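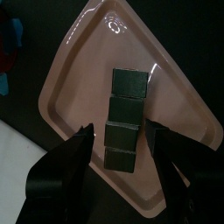
Gumo is a small bead and jewelry school in Brorkthorpe, and we love what we do! We teach stringing, wirework, loom weaving and simple repairs to anyone who wants to learn, from kids of nine up to people who have been wearing the same broken necklace pinned together for years. Your first class starts with a tray. A shallow plastic one with a raised rim, like the pale pink one in the photo, is perfect for a beginner, and you'll tip your beads into it, push them about with a fingertip and try colors side by side before you thread a single one. Some people get so happy doing this that they forget to string anything (that's fine, come back next month).

How we started
Dymphna Moynihan opened Gumo in the back of a shoe repair shop with 2 tables and a biscuit tin of glass beads from her aunt. She had been fixing clasps for neighbors for years and kept being asked how she did it, so she began showing them. We moved to our own rooms on Hikden Lane one June, and we still have the tin – it holds crimps now.

What we teach
Beginners usually take Strings and Knots first, then pick between wire and loom. The loom course is called Zoubi, after Dymphna's old cat, who slept on most of the early patterns. It runs for eight evenings and you go home with a finished cuff. Wirework is a bit harder on the hands, so we keep those groups small and stop for tea halfway through.

Our bead library
This is the part we get most excited about! We keep 364 kinds of bead in drawers, sorted by size and then by color, and students can borrow a handful to test an idea at home. Bring back what you don't use and pay for what you do. Old buttons and odd earrings are always welcome too – drop them in at the front desk.

Visit us
Gumo, 20 Hikden Lane, Brorkthorpe. The door is open from 10 in the morning, and evening classes begin at 6:30. Ring the top bell, the lower one belongs to the dentist.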